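I have a small argument to pick with the way people in my line of work talk about data, and I'll start with a number. Last June we hit 1,000 recorded examples of one household task, and there was cake. I ate my share of the cake. Then I went back to my desk and watched a random handful of the recordings, and I came away thinking we'd have been better off with a third as many.

For anyone who doesn't spend their days on this: the people on our project, Kolix, hold a pair of grippers in their hands and do ordinary jobs with them, over and over, while everything gets recorded. Later a robot with similar fingers tries to learn the job from those recordings. It's a lovely idea. You don't have to drive a robot about with joysticks, you can sit at a table in your own clothes, and a newcomer can be turning out decent examples by lunchtime.

The trouble is what happens to a person by the middle of the afternoon. They get good! They get smooth and quick and they find the one way of doing the thing that suits their wrists, and after that every example is the same example. Watch the first five recordings from anybody and you'll see hesitation, a finger going in at a daft angle, a second go at the lid. Watch number 200 and it's like watching somebody deal cards. The count goes up on the wall and the robot learns next to nothing from it. 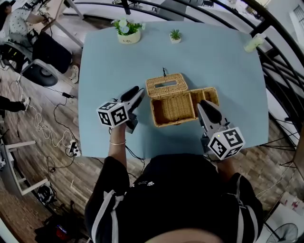
*Issue 19*

Take a tissue box with a lid, which sounds like the dullest object in the world and has eaten more of my year than I'd like to admit. Woven ones are the worst and also the best. The weave gives a little under the pads, so where you hold it matters, and one hand usually has to mind the box while the other deals with the lid. You can do that left-handed or right-handed, from the end or from the side. I'd like to see all of them in the pile. What I mostly see is whichever one the collector settled on before their tea went cold.

And then there's the stuff that isn't the box. I'm very much in favour of pot plants. Put a fake one on the table, and a succulent, and leave a bottle lying on its side, and change them about. A colleague from Kimeck (they do a lot of kitchen work, much tidier than ours) came round one Thursday and asked whether we shouldn't clear up a bit, get a plain backdrop, take the clutter off. I got quite heated about it. My kitchen table has never once been clear. If the system only ever meets a box on a bare surface, then what it has learned is partly the bare surface, and you find that out at the worst possible moment, usually with visitors in.

To be fair to Kimeck, there's a sensible case on the other side. If you change everything at once you can't tell what went wrong when it goes wrong. They had a stretch where every failure got blamed on the lighting, and it was a badly seated connector the whole time. So yes, keep notes. Write down what you moved. I just don't think the answer to sloppy notes is a tidier table.

What I'd really like to change is how collectors get paid. Both of the outfits I've worked for, Iordache and then Reltent, paid by the finished example, and you get precisely what you pay for – fast, clean, identical. A fumble followed by a recovery is worth far more to me than another perfect run, and under that scheme it's the one that gets binned, by the very person who went to the bother of making it. At Kolix we switched to paying by the hour, with a rule that you keep your fumbles unless something has broken. Output dropped, and there was some grumbling upstairs about the chart. But the recordings are far more interesting to sit through, and I do sit through them, with biscuits.

We also swap people over every 2 hours now, and ask them to change seats when they come back. It's a nuisance. Cables have to be shifted, someone always wants the chair they had before, and the fan is never pointing the right way for everybody. I'd still keep doing it if it cost twice the time.

I don't know what the right number of examples is for opening a box. I've stopped asking. When the next round figure comes up I'll have the cake again, obviously, but I've asked for the chart to show how many different ways the lid got opened, and so far we can't agree on what counts as different.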